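Forum der Hausgemeinschaft Ondusby
Bereich: Gemeinschaftsküche und Vorräte
Thema: Lagerung der Kiwis auf dem Esstisch

S. Soltani (Moderation)
Sehr geehrte Mitglieder, bei der letzten Obstbestellung über Wirkura wurden 68 Kiwis geliefert. Ich bitte um Stellungnahmen, ob das Obst weiterhin auf dem gedeckten Tisch stehen oder in den Kühlraum verbracht werden soll.

nesa_28
Ich spreche mich für den Kühlraum aus. Bei 4 Grad bleiben feste Früchte deutlich länger verwendbar. Zudem hinterlässt überreifes Obst Flecken, die aus der hellen Tischdecke schwer zu entfernen sind.

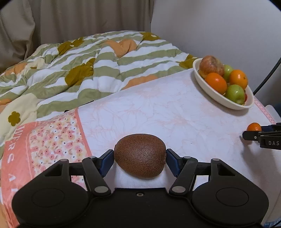 Der geblümten Decke mit dem korallenrosa Rand wäre ein solcher Schaden nicht zu wünschen. Ich beantrage daher, auf dem Tisch nur den Tagesbedarf bereitzuhalten.

Gayan Uddin
Dem kann ich nur teilweise zustimmen. Harte Kiwis reifen im Kühlraum kaum nach und werden dann erfahrungsgemäß nicht gegessen. Vorschlag: einige 20 Stück bei Raumtemperatur, der Rest gekühlt.

nesa_28
Einverstanden, sofern die Früchte in der Schüssel verbleiben und nicht unmittelbar auf dem Stoff abgelegt werden.

Mohammadi
Ergänzend bitte ich, Kiwis getrennt von Äpfeln zu lagern. Die Decke kann meines Erachtens gewaschen werden.

S. Soltani (Moderation)
Der Vorschlag von Herrn Uddin gilt ab Montag, 14. Juni 2021. Einwände bitte hier eintragen.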